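Skomov Releases Results of Gripper Comparison Carried Out in Simulation

MEDIA RELEASE
2018-02-16
For immediate release

Skomov, a developer of handling equipment for commercial kitchens and small food producers, today released the results of its comparison of three robot grippers. All trials were made in simulation, before any purchase of hardware. The company will use the results to choose the gripper for its table-clearing station, which is planned for customer trials in August.

The grippers were compared under the working names Tendis, Simões and Lasov, after the three design teams that prepared the models. Tendis is a parallel gripper with two straight jaws. Simões is a linkage gripper with two fingers. Lasov is a suction gripper with one cup.

Each gripper was mounted on the same arm model and was given the same 900 pick attempts. The objects were ordinary tableware and containers, placed on a table in different positions and at different angles. The controller settings were kept the same for all three grippers, except for the closing force, which each design team was allowed to set one time before the start.

"We wanted a comparison which our customers can understand without to be engineers," said Fiona Buchanan, who leads the testing program at Skomov. "Many times a gripper is shown with the one object it likes best. We have given to all of them the same objects, also the ones they do not like."

The Simões gripper dropped the fewest objects and was the most reliable with ribbed and faceted containers. Its fingers could close on a container lying at an angle to the jaws and still hold it during the lift. The Tendis gripper was faster on each cycle, but it lost more of the objects when the first contact was away from the middle of the jaw. The Lasov gripper was clearly the best for flat plates. It could not make a good seal on any container with a ribbed side, and these attempts were counted as failed.

The camera position was also studied. A camera fixed above the table gave a good view of the plates, but the arm often covered the object in the last moment before the grasp. A camera carried on the wrist gave a closer view of the fingers and of the object between them, although it lost sight of a large part of the table. Skomov has decided to continue with both cameras. The colour settings of the overhead camera will be adjusted, as pale objects were sometimes joined together by the recognition software when they were near to each other.

Skomov wishes to be clear about the limits of this work. Friction in simulation is a simplified value, and the company does not claim that the same results will be seen on a real table. Wear of the finger pads, grease and food residue were not part of the model. For this reason the Simões and Tendis grippers will both go forward to bench trials, and the Lasov gripper will be kept as an option for a station that handles only plates.

"The simulation has told us where to look first," said Ms. Buchanan. "It has not told us what to buy. I would be careful with any supplier who says to you the opposite."

The bench trials will use eight of the objects from the simulated set, chosen from those where the grippers differed the most. The closing force will be measured at the fingertips and recorded together with the wrist camera picture, so that each failed grasp can be reviewed afterwards by the design team concerned.

A written summary of the method, with the full list of objects and the controller settings, is available on request from Skomov. Design teams who wish to propose another gripper model for the next comparison are welcome to contact the testing program before the bench trials begin.

Media contact:
Fiona Buchanan
Testing Program, Skomov
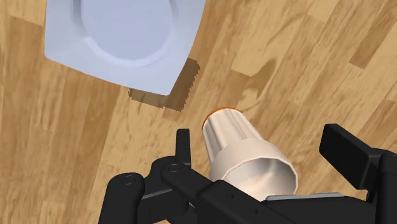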